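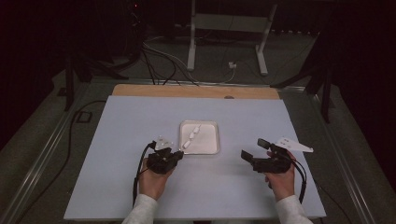
Hetent Household Budget Service
Support ticket
Status: Resolved
Category: Savings transfers

Issue reported
The customer set a monthly transfer of $100 from the household bills account to the Herkex savings pot. In July the transfer was made twice, and the electric bill was returned unpaid.

Log
9:15 a.m. Ticket opened. Account history requested from Zeveck, which processes transfers for this service.
11:40 a.m. History received. Two active schedules were found, one created on the website and one in the mobile app. Both carried the same date and amount.
1:05 p.m. App schedule removed with the customer's consent. The second $100 was returned to the bills account.
2:30 p.m. Returned payment fee refunded.

Resolution
One schedule remains active. The savings goal of $2,000 is unchanged. Customers who use both the website and the app should review Scheduled Transfers before adding a new one. This ticket may be reopened within 90 days.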